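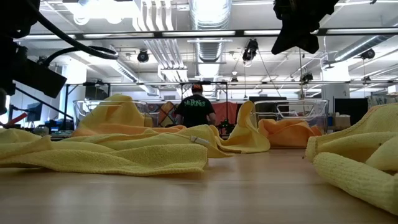 # Best way to fold, sort and store yellow and orange microfibre towels?

Clovatero Community Help › Laundry and cleaning › Cloths and towels
Viewed 3,388 times

**Nana Bonsu**
August 29, 2019

I look after the cleaning cupboard and the laundry for a shared workshop in Nurstead. We use yellow microfibre towels for general wiping and drying, and orange cloths for anything oily or greasy. They are washed on site, tipped out on a table, folded and put into clear plastic bins. The bins then go on a shelf and people help themselves.

Three things are going wrong and I'd like some advice.

First, the folding. The yellow towels are quite thick, with a looped pile, and they don't lie flat the way a tea towel does. If I fold one in half and in half again it springs up, and by the time I've put a few on top of each other the pile leans over. Whoever takes the next one pulls it from the middle and the rest come out with it. I have tried rolling, which looks better for a day, but the rolls come undone in the bin. Is there a fold that stays put?

Second, the colours. I am never sure whether the orange ones can go in the wash with the yellow ones. They have been mixed now and then by other people, and some of the older yellow towels have gone a dull colour. I can't tell if that is dye or grease or just age.

Third, they have lost their softness. The newer towels grab water straight away. The older ones push it about. We use an ordinary liquid detergent and wash at 40. Someone was adding fabric softener until February, when I asked them to stop. The towels have been washed many times since then and they still don't feel right.

The bins have no lids, if that matters. They are a good size for the shelf and I would sooner keep them than buy new ones. I have a washing machine and a drying rack. There is money for a tumble dryer if it would really help – I've been quoted £219 for a basic one – but it would have to come out of the same pot as everything else.

Thanks for reading.

---

**pegbasket**

I did the linen for a boatyard at Nomodcombe for 11 years, so I have folded more of these than I care to remember. I'll take your points in order.

**Folding**

Quarters are the problem. With thick looped towels, folding in half and half again gives you a loose edge on two sides and a fat corner where everything meets. Fold into thirds lengthways, then thirds again, so the loose end is tucked inside.

1. Give the towel a good shake and lay it flat on the table with a short side facing you.
2. Smooth it out from the middle with the side of your hand. Don't pull on the hems or it will go out of shape and the edges won't meet.
3. Fold the left third over, then the right third on top of it. You should have a long strip.
4. Fold the bottom third of the strip up.
5. Fold the top third down and push it into the pocket made by the last fold.
6. Press down with your palms to get the air out.

Step five is the one that makes it stay shut. It is fiddly for the first few and then you stop noticing. If your towels have a label or a little loop sewn on, start with it facing down so it ends up inside the parcel.

Now put them in the bin on their edges, like files in a drawer, with the rounded fold at the top. Don't stack them. When they stand on edge people take one from the front and leave the others alone. Fill the bin until they hold each other up but you can still get your fingers between them. If a bin is only half full, the towels will slump, so put something at the back to take up the space. A cardboard box cut down to size does the job.

The orange ones, if they are thinner, will fold smaller. Mine were, and I did those in half and then thirds. They don't have enough body to tuck.

**Colours**

Keep them apart. The dye is a small part of it. If the orange cloths are for oil and grease then you don't want them in with towels that people dry things with, whatever the colour. Wash all the yellow, then all the orange, and run the machine empty on hot afterwards if the orange load was bad.

The dull ones are probably grease. You can test this. Put a few drops of water on a dry one. If the water sits there in beads, there is something coating the fibres. If it soaks in and the towel is still a bad colour, it is either dye or wear and you may as well leave it.

Sort before the wash as well as after. I kept one bag for each colour by the sink, and when the load came out of the machine I tipped it on the table and went through it again. There are always a couple that have strayed. It is much easier to spot an orange corner sticking out of a yellow heap than to find it in the bin a week later.

**Softness**

That is the softener. It coats the fibres and it takes a long time to come out by itself. Do this with the worst ones:

- Soak overnight in a bucket of warm water with a spoonful of plain detergent. Not bio and not the sort with conditioner in it.
- Wash at 60 if the label says you can. Check first. Some say 40 and mean it.
- Use half the detergent you would normally use.
- Put them through an extra rinse.
- Hang them up, or dry on low heat.

You may have to do it twice. Any that still push water about after the second go can be cut up for the really filthy jobs.

Half the detergent is a good rule for every wash, not only this one. Most people use far too much, and what doesn't rinse out stays in the pile and makes it stiff.

I wouldn't buy the dryer for this alone. It does fluff up the loops, and if you had a lot of damp weather and nowhere to hang things I might say yes. But shaking each towel hard when it comes out of the machine, and again when it is dry, gets you most of the way there.

---

**t_amadi**

just scrunch them in the bins. they are for wiping things. we've never folded ours and they clean the same

agree about no softener though

---

**Corner Sink**

I agree with most of what pegbasket has written, and I don't think the reply above is as daft as it may sound. It depends how fast you get through them. Where I work the yellow towels are gone within a day or two of being washed, so we only fold the ones for the front desk and the rest go in loose. If yours sit on the shelf for a week then fold them.

A few things to add.

Lint. Don't wash microfibre with cotton. One cotton rag in the load and you will be picking bits off for weeks. The looped towels are worse for this than flat ones. If it has already happened, go over them with a stiff brush when they are completely dry – it is a boring job, but it works better than washing them again.

Drying. Make sure they are fully dry before they go in a plastic bin. The thick hem holds water long after the middle feels dry, so feel the hem, then decide. I have opened a bin and had to rewash the whole lot for the smell. With no lid you are less likely to have this trouble, so I wouldn't go looking for lids unless the shelf is very dusty. If it is, lay a clean towel over the top of each bin and change it when you change the rest.

Radiators. Keep them off. Direct heat makes the ends of the fibres go hard and scratchy, and that doesn't wash out.

Bins. Clear ones are the right choice, as people can see what's in them. I would still put a label on the short end that faces out. Ours just say YELLOW – GENERAL and ORANGE – GREASE in marker on masking tape. If your bins have a cutout for a handle, don't tape over it, and don't fill above it either or the towels will poke out through the hole every time someone lifts the bin down.

Table. Wipe it before you tip the clean load out. I know this sounds obvious. We had a wooden table that had been oiled, and I spent a good while blaming the washing machine for marks that were coming off the table.

On the question of how to work through a big pile, I'd do it by colour. Pull all the orange out first, put it straight in or in front of its own bin, and then you have only yellow left and can get into a rhythm with one fold. If you switch between the two you'll slow down.

For the dryer, I'd want to know what your drying space is like in winter. We bought one and I don't regret it, but we were hanging wet towels over chairs before that.

---

**Nana Bonsu**

Thank you all. I did the water test on a handful of the dull yellow towels and it beaded up on four of them, so those are soaking in a bucket now. The rest soaked it up, so I'll stop worrying about the colour.

The thirds fold with the tuck works. It took me a few tries to get the pocket right. I was folding the top down too far and it wouldn't go in. Stood on edge they fit the bin nicely, with a small gap at the back that I've filled with a box as suggested.

I have put a second bag by the sink for the orange ones and written the labels. I'm leaving the dryer for now. We have a back room with a window where the rack can stay up, and I'd like to see how that goes over the winter before spending the money.

One more thing for pegbasket, if you are still about: did you wash new towels before putting them out? I have a fresh pack of yellow to start on and there is a bit of loose fluff on them.

---

**pegbasket**

Yes, always, and on their own. Warm wash, no detergent at all the first time. The fluff is just loose ends from where they were cut. Clean your machine's filter afterwards.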